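Folding shirts: flat stacks or file folding?
Forum > Household > Laundry and Closets
Thread started February 12, 2021

ondville_mom
I need to settle something at our house. We moved to Ondville in August and the new dressers have shallow drawers. At the old place I folded T-shirts in flat stacks and they went on shelves. Now the stacks won't fit if they're more than a few shirts high, and whoever wants the bottom one pulls the whole pile apart.

My sister Isla says to fold them small and stand them up on edge. I tried it with one drawer and half of them fell over the first time my son opened it. Is there a trick to it, or do you just refold every week?

peg_and_line
Your bundles are probably too loose. Lay the shirt face down, fold each side in to the middle, sleeves back over, then fold the bottom up to just under the collar. After that fold in thirds. If it won't stand up by itself on the table it won't stand up in the drawer either. Make it one fold tighter and try again.

Also fill the drawer. They hold each other up. A half-empty drawer will always slump.

Purves60
I'll disagree with all of this. Flat stacks are fine. Keep fewer shirts. I got rid of everything I hadn't worn in a year and what's left fits in one drawer, flat, with room on top. Folding in thirds puts hard creases across the front and I don't want to iron a T-shirt.

peg_and_line
They don't crease if you do it after they've cooled down from the dryer. Warm cotton takes a crease. I've file folded for years and don't own an iron.

Purves60
Mine creased. Maybe it depends on the shirt. The thin ones were the worst.

rasa_k
Where are you folding? I ask because I used to do it on the bed and they came out all different sizes. The mattress gives and you can't get the edges straight. I help with the clothing table at a community hall in Vinddale and we fold everything on plain white tables there. It makes a big difference. You can press the air out with your palms.

One T-shirt, folded down to a compact bundle, at the near edge of a table: 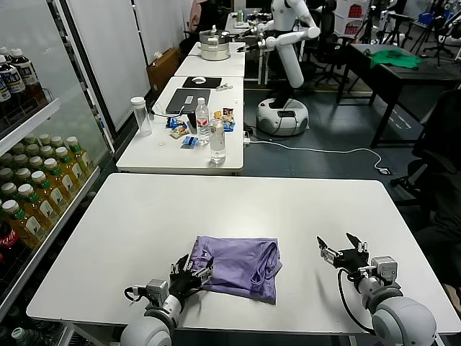 What if you don't have a table that big at home?

Use the top of the dryer or a kitchen counter, with a clean towel down if the surface is rough. You only need enough room for one shirt laid out flat with the sleeves open.

rasa_k
One more thing about the collar. I leave it on the outside of the bundle so I can tell which end is which. Some people tuck it in so it looks neater, but then you have to open the shirt to see what it is.

ondville_mom
Thank you. I was doing it on the bed. I'll try the counter tonight.

Erum_Dad
We had the same fight here. We ended up doing both. Work shirts are stacked flat on a shelf and the kids' shirts are filed. The kids can see what they've got and they don't dig.

Shoe boxes work as dividers if your drawer is wide. I cut 2 of them down to the height of the drawer and put them side by side. No more falling over.

Purves60
Boxes in a drawer is just less drawer.

Erum_Dad
It's cardboard. It's not taking up much.

linen8
Has anyone used one of those folding boards? My mother-in-law gave me one and I can't decide if it's worth the space it takes up.

peg_and_line
I had one. It's good for getting every shirt the same width and that's all. Once you know the width you can do it by eye. The board leaves you with a flat rectangle, so you still have to do the last folds by hand if you want them standing.

linen8
Then it's going to the thrift store.

rasa_k
Before you give it away, let a kid use it. My nephew wouldn't fold anything until he had a board. Now he does his own shirts and the towels too.

ondville_mom
Update. I did a drawer of my son's shirts on the counter. I let them cool first and folded them tighter, and they're all standing. The long sleeve ones are still a mess. The sleeves make the bundle too thick on one side.

peg_and_line
Fold each sleeve straight down along the body after you fold that side in. Don't cross them over each other. If it's a heavy shirt, fold it in half at the end instead of thirds and put it in the back of the drawer.

Purves60
Or hang it up.

ondville_mom
We're out of hangers, but I might do that with the flannels.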